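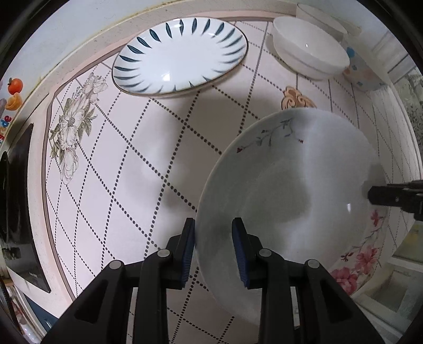

White porcelain bowl on a tiled countertop.

From: Phúc Lưu
To: Closesmont device users list
Subject: Re: Use of personal phones with the Maverix docks

Dear list members,

Several questions have reached the service desk since the message quoted at the end of this one. I am replying to the whole list so that all departments have the same information. Please read this together with the setup sheet that was sent to department contacts in February, as some of what follows replaces page two of that sheet.

1. Which phones may be used

Any phone issued by Closesmont within the last two replacement rounds will work with the docks at full screen resolution. Personal phones may also be used, provided that they can send video through the charging port. Many lower-priced models have a port of the same shape that carries power and data only. With these, the dock will charge the phone and the keyboard will respond, but the external screen will stay blank. This is a limit of the phone. Exchanging the dock or the cable will not change it, and we ask that such cases not be reported as dock faults.

If you are unsure about your model, send its exact name to the service desk before you book a dock. The name is normally found in the settings menu under the heading for device information. The name printed on the sales box is often too general to be of use.

2. Cables

Each dock was supplied with one short cable, marked with a gray band near the plug. Please use that cable and no other. We have received 14 reports of flickering or loss of picture, and in 12 of them a charging cable brought from home had been put in place of the one supplied. The other two reports concerned docks at the Uslow office, both of which have been returned to the supplier under warranty.

Replacement cables can be requested from the service desk and will be charged to the department. Please do not order them separately. Two departments did so last quarter and received cables that cannot carry a video signal.

3. Desktop mode and window behavior

Mr. Pavlović asked why some applications open in a narrow column on the large screen and cannot be widened. Desktop mode asks each application whether it can be resized. Where the application has not been prepared for this, it is shown in its phone layout. The mail, calendar and document applications approved by Closesmont have all been prepared. The time recording application has not. Its developer has been informed and has given no date for a correction.

There is a setting among the developer options of most phones that forces all applications to accept resizing. We do not support this setting. In our tests it caused the time recording application to close without saving the entry, and staff who turn it on should expect to enter their hours again.

4. Screen lock and notifications

When a phone is docked, the phone and the external screen are treated as two displays. Locking the phone with its side button will lock both. Leaving the desk without locking will lock both after 15 minutes, which is the period set by the security policy and cannot be lengthened on request.

Incoming messages are shown on the external screen unless this has been turned off. Staff who work at shared desks, or who present to visitors, should turn off message previews before connecting. The option is found under notifications, in the section for connected displays. On older phones it may be listed under privacy instead.

5. Storage and files

Files saved from a docked session are kept on the phone, in the same folders as before. They are not copied to the dock, which has no storage of its own. Work files must be saved to the shared drive through the approved file application. On personal phones this is a requirement of the user agreement, and the agreement must be signed before the first docked session.

A full set of the shared templates takes up 328 MB on the phone when it is made available offline. Users with little free space may prefer to keep only the templates of their own department.

6. Battery and heat

The dock supplies enough power to hold the charge of a phone in ordinary office use. During long video calls the charge may fall slowly. The phone will also become warm. We recommend that phones be taken out of thick cases while docked and that they not be covered with papers. If the phone displays a temperature warning, disconnect it and allow it to cool before continuing.

7. Booking

Docks at the main building are booked in the same way as meeting rooms. Bookings that are not taken up within the first half hour are released. The Uslow office keeps its own list at the front desk until its two docks have been replaced, and bookings made for Uslow in the central system will not be honored during that time.

Questions on any of these points may be sent to this list if the answer is likely to be of use to others. Matters that concern a single phone or user account should go to the service desk directly, with the asset number of the dock, which is printed on its underside.

Yours sincerely,

Phúc Lưu
Workplace Devices
Closesmont

On an earlier date, I. Pavlović wrote:

> Dear colleagues,
>
> Our department has been using three of the Maverix docks since they
> were handed out, and I would like to raise a few matters on behalf of
> the staff here.
>
> First, two members of staff would like to use their own phones with
> the docks. The setup sheet says that this is permitted for "suitable
> devices" but does not say what makes a device suitable. One of the two
> phones shows a picture on the large screen and the other does not,
> although the plugs look the same.
>
> Second, several applications appear only in a tall, narrow window.
> This is a particular difficulty with time recording, where the last
> columns are hidden and must be reached by scrolling. Is there a way to
> widen the window?
>
> Third, I would be grateful to know whether documents opened on a
> docked phone remain on the dock after it is disconnected. The docks
> are shared between people who do not all work on the same accounts,
> and the question has been put to me more than once.
>
> Finally, may we order spare cables ourselves? One of ours has gone
> missing.
>
> With kind regards,
> I. Pavlović
> Accounts Office

--
You are receiving this message as a subscriber to the device users list. To change your subscription or switch to the daily digest, write to the list owner from the address with which you are subscribed. Attachments are removed from messages to this list.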